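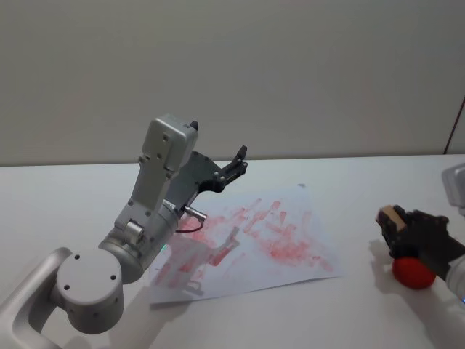 Avionics Technician, Paredes Hangar

Mar 24, 2019
Posted by Korkolus Aviation Services

Korkolus Aviation Services is looking for an Avionics Technician to join our crew at Paredes, where we look after turboprops for regional carriers, a couple of flying doctors and a good number of private owners who have been coming to us for years (and who will very likely bring you a cake at some point, so be warned!).

You'll be fault-finding and repairing navigation, radio and autopilot systems, making up wiring looms, helping with the Zodow cockpit display upgrades we have booked from June, and filling in the paperwork neatly enough that the next person can read it. Most of the work is in the hangar, with the odd trip out to an aircraft that's stuck somewhere with a dead radio.

We'd love to hear from you if you hold a current avionics licence, or you're close to finishing one and have a few modules to go. Time on Grorkum autopilots would be lovely, but we're happy to teach that. You'll need a driver's licence, your own basic hand tools and normal colour vision.

It's a permanent, full-time job on a rotating roster, with one weekend in four. We pay a tool allowance of $800 a year and up to $4000 towards moving costs if you're coming from interstate. There are 15 of us in the hangar at present, and we're a friendly lot who stop for morning tea together whenever the work allows.

To apply, send your résumé and a short letter telling us a bit about yourself, quoting job number 3842. Please don't fret over making it fancy. If you'd like to come and have a look around the hangar before you apply, just ring the front office and we'll organise a time.

14 shares | 2 comments

Contact us | © Korkolus Aviation Services | Back to top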